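Ratance Climus tabletop arm kit – pre-use safety and inspection checklist, with comments

Unit: loan kit, single arm with wrist camera
Site: Kiiskinen, bench room
Inspected by: Hanne Väisänen
Comments by: Hanne Väisänen, with additions from Aino Juntunen (marked AJ)
Period: May, first loan cycle

Marks used: OK, OK with note, FIX, N/A

Section A. Before power on

A1. Base clamped to bench, no rocking when pushed by hand. OK
The clamps are lovely. Wide jaws, big knobs, and you can do them up with gloves on. I leaned on the base fairly hard and it stayed put.

A2. Bolts on arm plates seated and not backed out. OK with note
One on the lower plate took a quarter turn. The manual asks for a check every 10 hours of running and I'd stick to that, at least until the kit has been worked in.

A3. Cables clear of all joints through the full sweep. FIX
The camera cable has too much slack at the elbow. Moved the clip down one slot and it now runs clean. The clip should ship in that position!
AJ: Agreed, and I've written to Ratance. They answered the same afternoon and said the next printing of the setup sheet will show the lower slot.

A4. Emergency stop within reach of the operator's chair. OK
Really good button. Big, stiff enough that you won't bump it with a sleeve, and it comes on a long enough lead to sit on either side of the bench.

A5. Power supply off the floor and away from foot traffic. OK

Section B. Power on, no load

B1. Arm homes without contact with bench or mount. OK

B2. Emergency stop halts motion from full speed. OK
Tried it 10 times in different poses. It stopped every time and held its position, with no sag that I could see. This was the part I was most nervous about and it's the part I liked best.

B3. Gripper opens and closes fully, no grinding. OK
Very quiet. You can hold a normal conversation next to it.

B4. Pinch point labels present and readable. OK with note
The label on the inside of the forearm is hidden once the cable clip is moved. Put a second one on the outer side.

B5. Wrist camera feed live on the monitor before any task starts. OK
Picture comes up in a few seconds. Bright cloth washes out, so turn the exposure down a notch for anything white. The default setting is tuned for darker objects.

Section C. Handling soft goods

This section isn't on the Ratance sheet. We wrote it ourselves after the Rosta trials, where most of the small troubles came from fabric, and I'd love to see it picked up by other sites. Cloth is the most fun thing to give this arm and also the easiest way to get it tangled.

C1. Straps and loops kept clear of the gripper and wrist joint. OK with note
A canvas tote is our usual test piece. The handles are what to watch, as a loop can stand up from the table and sit right where the wrist wants to turn. Lay them flat before each run if the task allows it.

C2. Loose metal items accounted for. OK with note
Cutlery near cloth is a snag risk, and it can also be dragged off the edge of the bench. If the task calls for a spoon or fork, start with it well away from the folds and keep your hand near the stop.

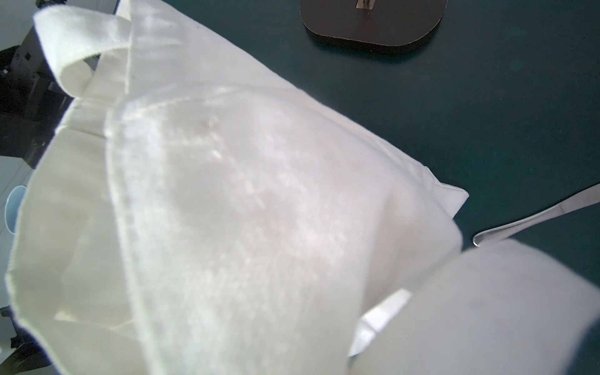 C3. Grip force set to the soft preset. OK
There are 3 presets and the lowest is the right one for fabric. It holds canvas firmly enough and hasn't marked any of our test pieces. I tried the middle one too, and it left a crease in a cotton napkin that took an iron to get out.

C4. Frayed edges and long threads trimmed from test pieces. OK with note
Threads wind themselves around the finger pivot. Look there with a flashlight at the end of each session.
AJ: Tweezers now live in the drawer under the monitor. Please put them back.

C5. Operator keeps hands out while the arm is holding cloth. OK
It is so tempting to reach in and straighten a fold. Pause the arm first. The pause key is quick and the run picks up where it left off, so there's nothing lost by using it.

Section D. Shutdown

D1. Arm parked, gripper open and empty. OK
D2. Power off at the supply, then at the wall. OK
D3. Bench wiped, test pieces back in the bin. OK
D4. Running hours written in the log. OK with note
Log stands at 43 hours. Next bolt check is due at 50.

Overall: cleared for use, with A3 fixed on the spot. I'd happily have this kit on the bench for another cycle. The stop and the clamps are excellent, and the cable clip is a two-minute job.

Still open: second pinch label for the spare forearm (AJ), exposure note to be taped to the monitor (HV).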